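# «El planificador no sabe lo que es una cuchara»

Quedé con Perla Ponce un lunes, 11 de julio, y lo primero que me soltó fue una queja sobre los tiempos de ciclo. Lleva la parte de planificación en Delacroix, el proyecto de manipulación de Wisstead, y habla rapidísimo (yo tomaba notas como podía).

«Antes el planificador calculaba la trayectoria entera y luego la ejecutaba a ciegas», me contó. «Ahora replanificamos 30 veces por segundo con lo que va llegando de la cámara de muñeca». Le pregunté si eso no era una locura de cómputo. Se rió: «Lo caro es la percepción – planificar es casi gratis».

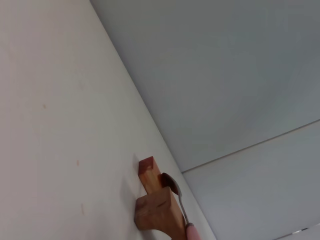
Y la percepción, según ella, se les atragantaba siempre con lo mismo: el metal pulido. «La profundidad te devuelve agujeros donde hay reflejo. El mango sale perfecto, y la parte metálica, pues un queso». Probaron 3 filtros distintos y acabaron tirándolos todos. Lo que usan hoy es una máscara de segmentación que rellena la forma a partir del color, con una confianza por píxel que el planificador puede consultar. Si la confianza es baja, la mano se acerca más despacio y vuelve a mirar. A mí me pareció muy humano, la verdad, ¡yo busco así las gafas por la noche!

También me habló un buen rato de los dedos. Cada articulación tiene su propio controlador y coordinarlos les costó medio mes de julio del año pasado.

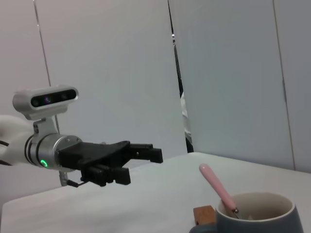

Natalia Zavala no lo ve tan claro y nos interrumpió para decir que el problema gordo sigue siendo la calibración entre cámara y mano, que un error pequeño ahí arruina cualquier máscara. Perla le dio la razón a medias: «Por eso recalibramos al arrancar, y tardamos 38 segundos, que te quejas de todo».

Lo próximo es publicar el visor de trayectorias que usan para depurar. Le falta documentación y un nombre decente.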